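Handout 3: Building a pick-and-place arm in the shared shop
Notes for the Thambiah workshop course, 2020-09-26

Hi again. These are my notes from the talk plus the stuff I ran out of time for, so they jump around a bit. If you missed the first two handouts, you need the one on wiring before you touch anything in here. The one on choosing motors you can read later.

Where we left off

Last time we had the arm bolted down and moving on its own power. It waved, people clapped, great. Moving in the air is the easy part though. The minute you ask the arm to pick something up and put it somewhere, every little sloppiness in the build shows up at the fingertips. My first arm (the one I call Barner, after the street I lived on) had a shoulder joint with maybe a hair of wiggle in it. I couldn't see it at the shoulder. Out at the gripper it was enough to knock a block over every single time.

So before you write any code for grabbing, do the wiggle test. Power on, arm stretched out, hold the gripper and push gently side to side. If you feel a click, go back and find it. Start at the base and work outward. Most of the time it's a set screw that wants another quarter turn and a drop of thread locker.

Practice in the simulator first

I know you all want to run the real thing. I did too! But please, set up the simulated bench first and do your first grabs there. Polen (our second arm, the one that lives on the long bench) has a matching model you can load, and it's in the shared folder along with the practice parts. It's nothing fancy. The textures are rough and the shadows get blocky on a slow laptop, and none of that matters for what we're doing.

What does matter is that the sizes match. If you swapped your fingers for longer ones, change them in the model too. I skipped this once, and the simulated gripper closed beautifully on a part that the real one couldn't even reach. That was an evening gone.

A good first exercise is to park the gripper with its fingers open around a part that stands upright, stop there, and look at it from the wrist camera view. Don't close yet. Just look. Is the part sitting between the fingers, or is it hugging one side? Are both fingers going to arrive together? You learn a lot from a parked gripper, and it's the step everyone wants to skip.
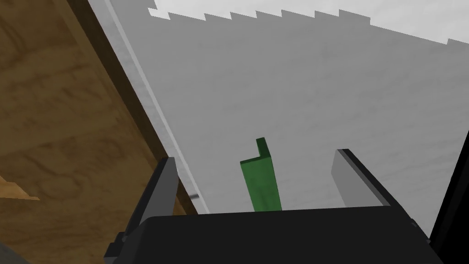 Then turn the wrist a few degrees and look again. Flat-sided parts are fussy about this. If the fingers meet the part at an angle, one corner touches first and the part spins before the other finger gets there. Round parts forgive you. Brackets and anything with a bend in it do not, so practice on those and the round ones will feel like a vacation.

Try it with the part in a handful of different spots, and turned different ways. Save the arm's joint positions each time you're happy. You'll use them in the next section.

From parked to picked

The pick is really a list of stops, and I want you to write yours down on paper before you type it in:

Hover. Fingers open, well clear of everything.
Approach. Come in along one straight line, slowly.
Park. The stop you practiced.
Close. Fingers only, nothing else moves.
Lift. Straight up, and not far.
Wait. Count to two and see if it slips.

People like to blend the approach and the close into one smooth move. It looks nicer, I'll give you that. It's also much harder to debug, and when it goes wrong you can't tell which half went wrong. Keep them apart until you've had 20 clean picks in a row. Then blend all you like.

For speed, I put 500 in the settings file as the pause between stops, in milliseconds. If your arm is heavier than mine or your motors get there late, go up to 800. Watch the arm: it should be fully still before the next move starts. If it's still swaying when the fingers close, your pause is too short or your base is loose. (It's usually the base. Go do the wiggle test again.)

Grip force

Softer than you think. I set up Polen in July with the grip turned way up, figuring more is safer, and the printed fingers bowed outward so only the tips were touching. The part popped out like a watermelon seed and I found it under the drill press. Turn the force down until the part slips during the wait, then bring it back up a notch at a time until it holds. Write that number on a piece of tape and stick it on the arm.

If it slips no matter what, look at the finger pads before you blame the motor. Bare plastic on plastic is slick. A strip of rubber cut from an old bike tube works fine, glued with contact cement and left overnight. Remember the pads make the opening a bit narrower, so yes – you have to change the model again. Sorry.

Moving to the real bench

When the simulated picks are boring, come find a slot on the sign-up sheet and run it for real. Some shop rules that go with that:

Keep one hand near the stop switch the whole time, and that means no phone.
First run is with no part on the bench at all. Let it grab air.
Run the second at half speed, with a part you don't care about.
Clamp the power cable down somewhere it can't get pulled around by the elbow. I've seen an arm unplug itself in the middle of a lift.
Put the arm back in its rest position when you're done, or it'll flop when the power goes off.

Expect the real one to be a bit off. Mine was low on the far side of the bench and fine up close, and the fix was shimming one foot of the base with a scrap of aluminum can. Fix the hardware if you can before you start adding correction numbers to the code. I have a version of Barner's code that is nearly all correction numbers and I'm scared to open it.

For next time

Bring your written list of stops, with whatever you scratched out left readable. Bring your saved positions too. If you need extra screws or pad material, the Nutport bins by the door are open to everybody, just refill the tray from the big box if you empty it. We'll start on placing, and that means letting go of things gently. It's fussier than it sounds, especially with a part that has to stay standing.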